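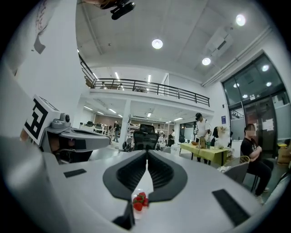 Crédit photo : Dandside / D. Catterall

Programme « Tailles d'essayage »
Rapport d'avancement intermédiaire adressé à la Fondation Mottram
Organisme bénéficiaire : association Dandside
Sites concernés : Gedville et Fleltley
Responsable du programme : Dennis Catterall

Objet du rapport

Le présent document rend compte de l'exécution du programme depuis le versement de la première tranche de la subvention. Il est établi conformément à la convention conclue avec la Fondation Mottram et couvre les activités menées de septembre à février. Les éléments comptables détaillés font l'objet d'une annexe transmise séparément.

Rappel du projet

Les collections présentées par les jeunes marques sont, dans la plupart des cas, mises au point sur un mannequin d'atelier unique, correspondant à une taille 36. Les tailles supérieures sont ensuite obtenues par gradation, souvent sans essayage sur une personne. Les défauts qui en résultent sont connus des modélistes : emmanchures trop basses, pinces mal placées, enfourchures insuffisantes, longueurs augmentées sans nécessité. Ils ont aussi une conséquence sur les castings, puisqu'un mannequin dont les mesures s'écartent du prototype ne peut porter aucune pièce de la collection le jour du défilé.

Le programme finance la réalisation de prototypes dans deux tailles supplémentaires, le recours à des mannequins cabine rémunérés pour les essayages correspondants et la constitution d'une base de patrons de référence mise à la disposition des établissements de formation. La convention prévoit la participation de 20 marques indépendantes et de deux écoles sur l'ensemble de la période.

Activités réalisées

Sélection des marques. L'appel à candidatures a été diffusé en septembre par l'intermédiaire des ateliers partagés de Gedville et du réseau des anciens élèves de l'école de Fleltley. L'association a reçu 70 dossiers. Les 20 marques prévues ont été retenues en octobre. La priorité a été donnée aux structures disposant déjà d'une clientèle en boutique, de manière que les vêtements issus du programme soient effectivement proposés à la vente. Deux candidatures ont été écartées malgré leur qualité, leur calendrier de production étant incompatible avec celui des essayages.

Essayages. Les séances se tiennent à l'atelier de Gedville depuis novembre. Chaque marque dispose d'une première séance sur toile, puis d'une seconde sur prototype dans le tissu définitif. À la date de clôture du présent rapport, 40 séances ont été organisées, soit les deux séances prévues pour chacune des marques. Les mannequins cabine sont engagés sous contrat et rémunérés au même tarif quelle que soit leur taille, point sur lequel la Fondation avait appelé notre attention lors de l'instruction du dossier. Les temps d'habillage et d'attente sont inclus dans la durée rémunérée.

Base de patrons. La base comprend actuellement 488 fiches. Chaque fiche associe un tracé, un relevé de mesures et les corrections décidées à l'issue des essayages. Les marques conservent la propriété de leurs modèles ; seules les corrections de structure sont versées à la base, après accord écrit. La rédaction de cette clause a demandé plusieurs échanges avec les participants et a retardé l'ouverture de l'accès aux écoles, intervenue en janvier au lieu de novembre.

Enseignement. Un module consacré à la gradation a été introduit dans le cursus de modélisme de l'école de Fleltley. Il comporte une partie théorique, assurée par l'équipe pédagogique, et une partie pratique au cours de laquelle les étudiants reprennent un patron de la base et en vérifient l'aplomb sur une personne. L'école de Gedville n'a pas encore intégré le module. Sa direction souhaite l'inscrire à la rentrée prochaine, à l'occasion de la révision de la maquette de formation.

Premiers constats

Les fiches déjà exploitées font apparaître des corrections récurrentes sur les vestes et les pantalons, beaucoup moins sur les jupes et les pièces en maille. Pour les vestes, la reprise porte principalement sur la carrure du dos et la tête de manche. Plusieurs modélistes ont choisi de redessiner entièrement le devant au lieu de corriger une gradation automatique, solution qu'ils jugent plus rapide à partir de la troisième retouche.

Sept marques ont présenté des silhouettes dans les nouvelles tailles lors des présentations de février. Les autres prévoient de le faire à la saison suivante. Il est trop tôt pour apprécier l'effet sur les ventes, les pièces concernées n'étant livrées en boutique qu'à partir du printemps.

Les mannequins cabine ont été consultés par questionnaire. Leurs réponses font état d'un accueil satisfaisant, mais signalent des convocations tardives et l'absence, lors des premières séances, de sous-vêtements d'essayage adaptés à leur taille. Un stock a été constitué en décembre. Le délai minimal de convocation est désormais inscrit dans la charte signée par les marques.

Difficultés rencontrées

Le recrutement de mannequins cabine a été plus long que prévu dans la plus grande des deux tailles. Les agences sollicitées représentent peu de personnes disponibles pour ce type d'engagement, qui demande une bonne connaissance du vêtement et une régularité de mesures sur plusieurs mois. L'association a donc ouvert le recrutement à des candidates sans agence et pris en charge leur formation initiale.

Le coût des toiles a par ailleurs dépassé l'estimation inscrite au budget. L'écart a été absorbé par une économie sur les frais de déplacement, les marques de Fleltley ayant regroupé leurs trajets. Aucun virement entre chapitres soumis à l'accord préalable de la Fondation n'a été nécessaire.

Activités prévues pour la seconde période

Les travaux à venir porteront sur l'indexation des fiches par type de vêtement, la rédaction d'un guide de gradation destiné aux ateliers et l'organisation, en juin, d'une journée de restitution à Gedville. Un suivi des marques sera effectué après la mise en vente, au moyen d'un relevé des retours clients par taille. La méthode de ce relevé reste à arrêter avec les boutiques, dont les logiciels de caisse ne distinguent pas toujours les motifs de retour.

Demandes adressées à la Fondation

L'association sollicite le versement de la deuxième tranche selon l'échéancier prévu à la convention. Elle demande également que la date de remise du guide de gradation soit reportée de juin à septembre, en raison de l'ouverture tardive de la base aux écoles. Ce report est sans incidence sur le montant de la subvention.

Pour l'association Dandside,
Dennis Catterall, responsable du programme

Annexes transmises séparément : état des dépenses, liste des marques participantes, modèle de contrat des mannequins cabine, charte des essayages.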